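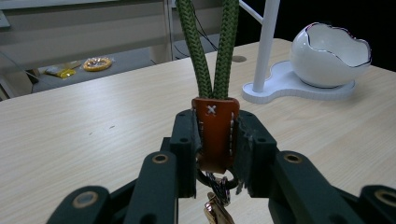

Site security walk-through, Javham Street block, Stenivport. The review covers the parking lot, the rear alley, the side entrances and the ground-floor lobby of the Prorninton building. It looks at features of the place that may make theft, break-ins or loitering easier, and it does not rate the people who work or live there. Carry the lot gate key and the alley key separately from your own keys. A leather tab on the lanyard, like the brown one shown, is easier to find by touch in the dark than a bare ring. Walk the route once in daylight and once after 8:30 p.m.

Reviewer: Yatziri Carrillo
Month: November
Ratings: OK / Fix / Watch

1. PARKING LOT (56 spaces)

1.1 Lights working on all poles
Rating: Fix
Comment: Pole by the pay station is out. The next one over flickers. Both are on the side where the car break-ins were reported last spring.

1.2 Clear view from the street into the lot
Rating: Fix
Comment: Hedge on the Javham Street side is above chest height. Trim to knee height or a little over.

1.3 Fence whole, no gaps
Rating: OK
Comment: Old gap behind the recycling bins has been closed with new chain link.

1.4 Signs telling drivers to remove valuables
Rating: Watch
Comment: One sign at the entrance, faded. None near the far row.

2. REAR ALLEY

2.1 Dumpsters placed away from walls and windows
Rating: Fix
Comment: The larger dumpster is under the second-floor landing and can be climbed. It was moved out in the summer and has drifted back. Ask the hauler to return it to the painted box.

2.2 No recessed doorways out of view
Rating: Watch
Comment: The doorway to the former print shop is deep and unlit. The owner has permission to gate it but has not done so. Food wrappers and a blanket at both visits.

2.3 Alley light on a sensor
Rating: OK 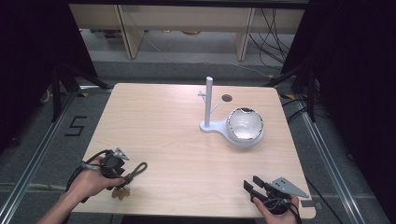

2.4 Through traffic on foot
Rating: Watch
Comment: People cut through from the bus stop to Xolalpa Market until it closes, and after that the alley is quiet. The two reports on file both came from the hour after closing. A later camera check at that end would help more than another sign.

3. SIDE ENTRANCES

3.1 Doors close and latch without being pushed
Rating: Fix
Comment: North door stops short of the latch. Closer needs adjusting. Tried it 5 times and it latched once.

3.2 Door not propped
Rating: Watch
Comment: Propped with a brick at the evening visit, taken away before I left. Tenants say the card reader is slow. Look at the reader before sending another memo.

3.3 Access cards up to date
Rating: Fix
Comment: 97 cards are active. The office could not match all of them to current tenants. Cancel the unmatched ones by the end of the month.

4. LOBBY

4.1 Front desk has a view of both doors
Rating: Fix
Comment: The poster rack blocks the view of the side door. Move it to the mailbox wall.

4.2 Packages kept out of sight
Rating: Fix
Comment: Left on the floor by the mailboxes, visible through the glass. The quote for parcel lockers was $2,000, which the Prorninton office is holding for next year's budget. Until then use the closet behind the desk.

4.3 Desks and tables free of keys, cards and mail
Rating: Watch
Comment: A tenant's mail key was on the front desk at the first visit. Gone at the second. Desk staff had it in the drawer.

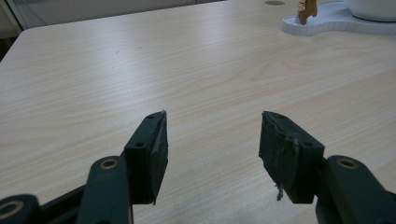

Tabletop with a pale wood-grain surface.

4.4 Emergency numbers posted
Rating: OK
Comment: Posted at the desk and inside the side door. The Stenivport non-emergency number is current.

FOLLOW-UP

Do 1.1, 3.1 and 3.3 first. Send the hedge and dumpster items to the grounds contractor on one work order. Recheck 2.2 and 2.4 after dark, same route, starting from the market end.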